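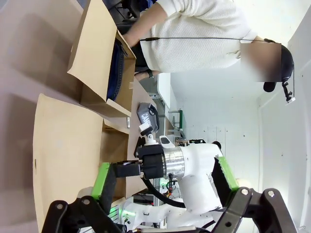 Packing by Size or by Use? Butska House Project Report
12 January 2022

So for my home organization class I picked packing, mostly because I move dorms every June and I'm terrible at it. My question was pretty simple — do you find your stuff faster if you box it by size or by what you use it for?

I packed the same 22 things both ways, into 2 open cardboard boxes on a table, a bigger one and a smaller one. Clothes and other soft stuff, pouches, chargers, a Lellia desk lamp, that kind of thing. Then I waited a day and went looking for five of them with a timer running.

Packing by size was way quicker to do (and kind of fun, like a puzzle!), but finding things was a mess. My phone charger ended up under a sweater and I had to take out half the box. By use took me longer to pack and the big box wouldn't close flat, but I got to all five items in less than half the time.

Zippered pouches were the best part either way. Small things stay together and you can grab the whole pouch. Next time I'd write on the flaps before filling the boxes, and I'd try it with books, which I left out this time.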